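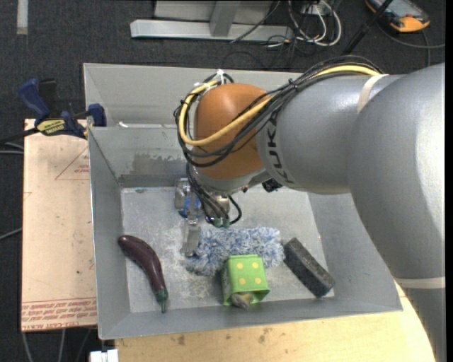

Figure 3. The arm over the picking bin in the Roswood workshop, with an eggplant, a duster head, a green box and a dark block.

4.2 Building the cell in a shared workshop

We had hoped to spend most of our time on grasping and rather little on carpentry, but anybody who has put a robot together in a space shared with other makers will know how that goes. Roswood gave us one corner, carpeted and not especially large, and the layout in Figure 3 is the one we settled on in January after a good many evenings of shuffling things about. The bin sits by a wooden tabletop and is held against a board with a bar clamp, a simple arrangement that lets us clear the corner when the other members need it (and they do, often!).

Cabling took more patience than anything else. Our first routing was far too tight at the wrist, so we now leave a generous loop over the joint and tie the bundle at the top of it. Hollis Mbeki suggested the wide curve, having lost a cable on an earlier build, and we have kept it ever since.

The objects were chosen from what members were happy to lend us, and we are grateful for every one of them. We wanted a fair mixture of smooth, shaggy and boxy shapes, as these trouble a two-finger grasp in quite different ways. The eggplant tends to roll when nudged, while the duster head gives the planner, which we call Skedorix, very little in the way of a clear edge to aim for.

We ran 1000 attempts in this cell, shaking up the bin by hand after every 50. Of these, 898 ended with an object lifted clear of the walls. Most of the failures came from items resting close to a sloping side, where the gripper has little room to come down, and we return to these cases in Section 5.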